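Baltuswood Shared Work Hall
Guide for Users of the Hall

Section 4. The white table

Revised 9 Mar 2021

4.1 What this section is for

Please read this section before you use the white table for the first time. It explains how to put the table in order, how to handle the telephone with the cord, and how to leave the table for the next group. For the kitchen corner see Section 5, and for the key to the upper level see Section 7.

The table top is the Brununska type with a gray marble pattern. The pattern is only on the surface, and a deep scratch cannot be repaired.

CAUTION: Two persons are needed to move the table. Do not push it over the floor when things are standing on it.

4.2 Before you start

You will need:
- the soft cloth from the cleaning drawer
- one dry towel
- the Sombatkul surface cleaner, or water with a little dish soap
- the small tray for clips, straps and other little things

Please reserve 30 minutes for the complete work. If the table was used only for reading or talking, 10 minutes are enough and you can begin from step 5.

4.3 Putting the table in order

1. Look on the floor first. Cables lying near the table legs must be put to the side before you walk around with the plant or the telephone in your hands.

2. Bring all small things to the middle of the table. Straps with a metal clip go to the tray with the clip closed. An open clip can scratch the surface when it is pulled.

3. Collect paper and plastic wrapping. Open every crumpled piece before you throw it away. Two times already we found a parking ticket inside.

4. Check where the telephone handset is. If it lies on the table, ask the people nearby if somebody is still in a call. Do not put it back without asking.
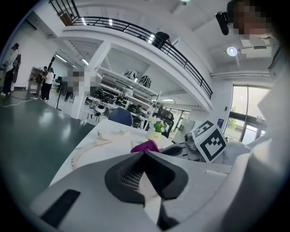
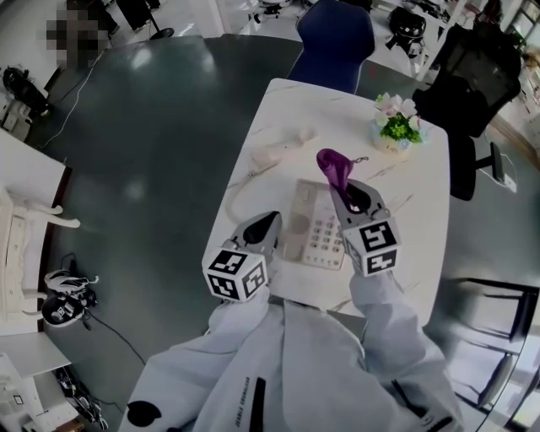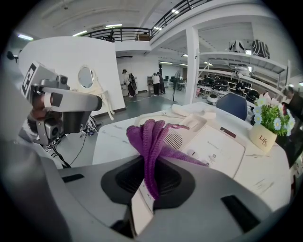 The white table, with the blue chair behind it, in all three pictures. The second picture shows the telephone with its handset off the base.

5. Put the handset back on the base. Press it down lightly on both ends, then lift it one time and listen for the tone. If there is no tone, go to 4.5.

6. Let the coiled cord hang free until it stops to turn. Hold the handset in one hand and let the cord make its own way. Do not pull the cord straight, it will lose its form and after this it catches on everything.

7. Lift the plant by the pot and place it at the far corner, on the side of the mesh chair. The plant is artificial. Do not give it water! Dust on the leaves can be removed with a dry brush.

8. Switch off any electrical appliance that stands on the table and take out its plug. When it has ventilation openings, keep cloths and towels away from them, also when the appliance is off.

9. Wipe the table from the far edge to the near edge. The cloth should be damp but no water should run from it. Lift the things and wipe under them also, not only around them.

10. Dry with the towel. Water that stays along the edge will go under the surface layer with time, and the edge will rise.

11. Fold the towel and hang it on the hook. If it is very wet, bring it to the laundry bag.

12. Push the blue chair to the far edge of the table, with the seat under the table top. The black mesh chair stays on the right side. Its armrests are too high to go under, so please do not force it.

NOTE: Knitted things do not go in the same wash with the towels. Wash them at 30 degrees and lay them flat for drying. If you find a knitted thing and you don't know the owner, put it in the box for lost things, not in the laundry bag.

4.4 Cleaning the telephone

The telephone needs cleaning one time in the week, and also after a day with many visitors.

a) Disconnect the line cord from the wall socket.
b) Wipe the handset and the coiled cord with the damp cloth.
c) For the keypad, use a dry cotton stick between the buttons. Do not spray cleaner on the buttons or on the speaker openings.
d) Connect the line cord again. You must hear a click.

CAUTION: Do not use Skodent spot remover on the telephone. It makes beige plastic yellow and sticky.

4.5 If something is not right

No tone in the handset: check both ends of the coiled cord, the one in the handset and the one in the base. The end in the base becomes loose more often. Then check the wall socket.

The tone is there but the other person cannot hear you: take the coiled cord out from the handset, wait a moment and put it in again.

The table is not steady: turn the foot under the near left corner. It has a rubber ring which you can turn by hand. A folded paper under the foot is not a good solution and we remove it every time.

A dark spot stays after wiping: put the damp cloth on the spot, leave it a short time and wipe again. Please do not use a knife or the rough side of a sponge.

Damage of the surface should be written in the table book, with the place of the damage and your group name. The yearly repair is in September, and only damages written in the book are included.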